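I have a soft spot for snacks that look like somebody's Sunday dinner, and I suspect I'm not alone in it. Give me a little packet with a shiny picture of braised meat on the front, all amber and mahogany, and I'll happily forget the sensible apple in my coat pocket.
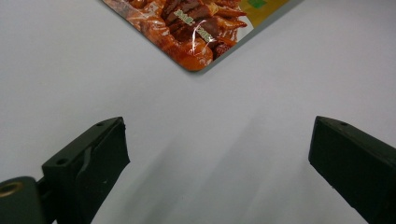

*Glossy outside, and a dinner's worth of promise in the artwork.*

My friend Edin Delić thinks packaging ought to be plain and tell you the weight, and we have been arguing it since July, mostly on the bus to Pendolby. I say a good wrapper is half the pleasure — you look, you get hungry, you picture a long table and a big pot. Why should a small treat be dressed like a box of staples?

He does have me on one point, I'll admit. All that color sits on something terribly thin, and I do wish we made less of it.
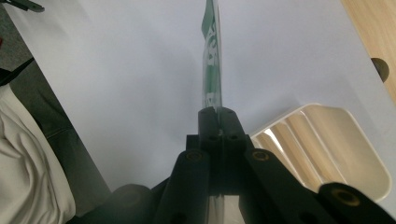
*Green print with white lettering, seen almost edge-on.*

Still, I'd keep the pictures and thin out the rest.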